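Two-arm cell and sharp tools: does "collaborative" mean I can skip the risk assessment?
Asked March 2024

We're a small shop in Clestville with a two-arm humanoid setup from Woltlow. My manager's position is that the arms are gentle, therefore the job is safe, therefore I can stop asking for paperwork. The job includes scissors. Who is right?

Answer 1 – accepted, 26 votes
You are. The assessment covers the whole application: arm, hand, whatever the hand is holding, and the person who leans in to fix things. A gentle arm with a blade in it is a blade. Write down each tool, where it parks, which way it points when carried, and what the hand does on a stop. Does it hold or let go? Test both, with people well back. Then agree on a keep-out line and tape it on the floor.
– Ajith Namboodiri
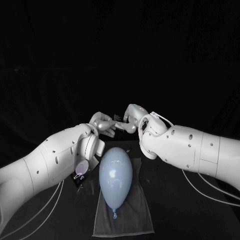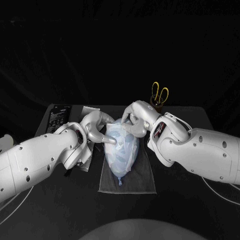
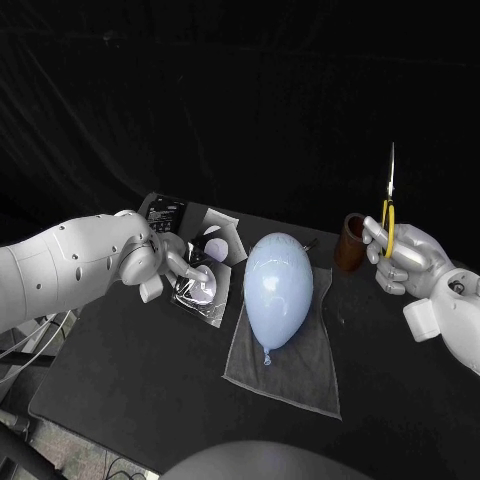 Balloon work on the gray cloth. Scissors are in the holder in the second picture and in the right hand, points up, in the third.

Answer 2 – 2 votes
Agree with the above, but add cables. We had 20 pages on pinch points at Vidmar and not a word on wiring until an arm snagged its own. Also redo the assessment when you change the task. Ours was last updated in August, two tasks ago.

Answer 3 – 0 votes
just buy blunt scissors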